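The Cell Is Kept Alive by the Person With the Cloth

5 min read

I have worked for 18 years near machines that pick and place small things, and for the last 4 of them with a two-arm kitting cell at Niletti. It takes electronic parts out of plastic trays and puts them together in one steel tray, as a set for the assembly bench. In all this time I have been in many meetings about software and very few about how the table should be laid in the morning. I think this is a mistake, and it costs more than the people in the meetings believe.

When the cell came to us from Fulleo, the manual had 274 pages. The pages about the table could be read while the coffee was getting cold. They said that the trays must be "in suitable position." Suitable for what, and by how much, we had to discover ourselves.

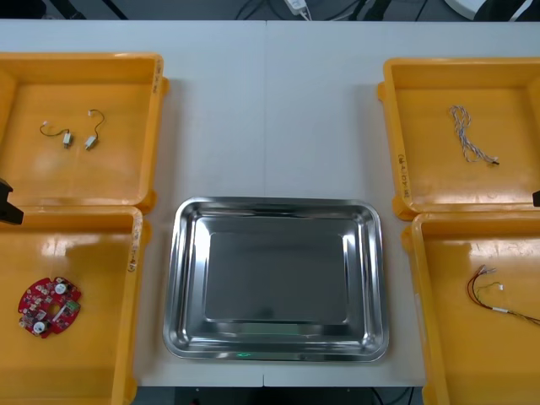
My opinion is that a position which lives only in somebody's head is not a position. We had two shifts, and each had its own idea of where a tray should stand. Both ideas were good, and the cell worked with both, but it did not work well when one shift began with the settings of the other. So in March we wrote one sheet of paper. It tells where each tray goes, which way the labels are turned, and how the parts lie before the first cycle. A colleague from the Delaunay plant told me it looked like a recipe for children. I took this as praise.

The parts with wires need the most patience. A circuit board lies where you put it. A cable has its own opinion, and if you put it down in a hurry you will have a connector under the loop and a gripper that closes on the wrong thing. I ask new operators to lay the cables by hand, slowly, and to look at them once more before they press start.
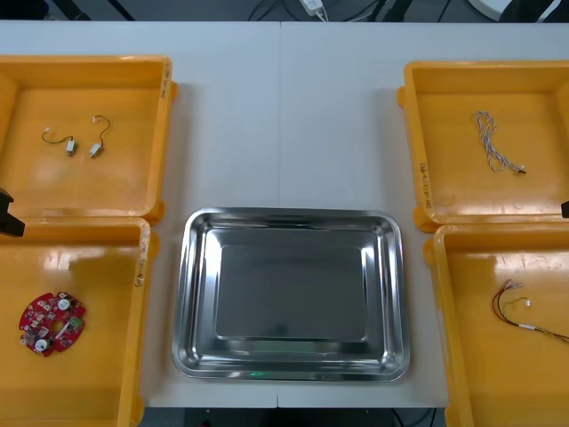
Parts in the side trays, steel tray still empty.

Then there is the steel. Many engineers I respect want to replace it with something dull, and I understand them, for a polished tray gives back every lamp in the ceiling and the camera must live with it. I am still for the steel. It is easy to wipe, and a small part that fell in yesterday is found today. What I ask in exchange is that the lamps over the cell are never changed without telling the person who looks after it. At Niletti this happened once, and we lost a whole morning looking for a fault in the arms.

The same goes for cables on the gripper. A cable that is fixed too tight will pull at its plug, and one that is left too free will go where it should not. Tape is good for holding it, if somebody checks the tape. We check ours every 1,000 cycles, and I would not object to more often.

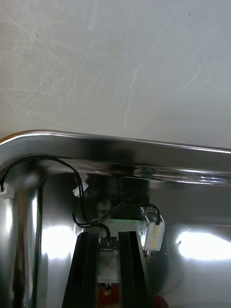 What I would ask from the suppliers

I do not want a thicker manual. I want one page for the person who opens the cell, with drawings, and one page for the person who closes it. Plunel, which sells us the grippers, now sends such a page with each pair, and it hangs on our wall with coffee on it. This is how I know that it is used.

I also want the supplier to come back after the first months and stand beside the table for one full shift, without a laptop. The hard moments are when an arm goes down close over the tray and has to let go of a thin wire among other wires. A person who watches this for some hours will understand why we care so much where everything was lying before.

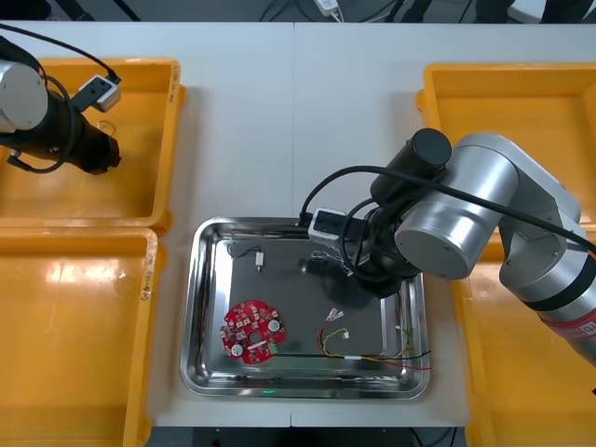 What I would ask from the managers

Please give the setup its own time in the plan. With us it is often put in the same line as cleaning, and cleaning is the first line to be cut when an order is late. Then the trays are placed quickly, the cell stops more often, and in the report it is written that the robot has a problem.

Please also let the same people look after the same cell for longer. I know the argument for rotation - it is fair, and it protects us when somebody is ill. But a person needs a season with a machine before he hears that it sounds different. If we move him after a few weeks, we pay for his learning and then send it to another hall. I have asked for a longer period at our site, and I am still waiting for the answer.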